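Totow Table Sorter, Low Tray
From the Mivdale home range 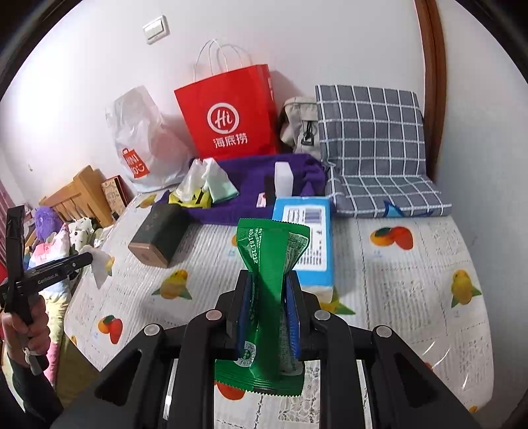 Every home has one table where things go to wait. Snacks nobody wants to open yet, tissues, the paper shopping bag too sturdy to throw out, a box that may or may not still have something in it. The Low Tray will not cure you of this. It will give the snacks one side and the tissues the other, and on most tables that counts as progress.

The tray has three open sections and no lid. We tried a lid. People put things on the lid.

The wide section takes soft tissue packs lying flat. The long one is for snack packets, which stand on end so you can read the fronts and stop buying the same ones. The small section is for tags, receipts and whatever you emptied out of your coat. Please don't put coins in it. They rattle and you will blame us.

Weight: 800 g empty
Load: 1,880 g, spread out
Length: 500 mm
Width: 184 mm
Feet: four felt pads, two spares in the box
Colors: Asadi Gray, Flillier Blue

Cleaning
Wipe with a damp cloth. The felt pads come off in hot water and don't go back on, so keep it out of the dishwasher.

Good to know
Paper shopping bags don't fit, folded or otherwise. Customers keep asking. A tall version for bags is due in June, and the dividers from the Low Tray won't swap over to it.

Returns are accepted with crumbs removed.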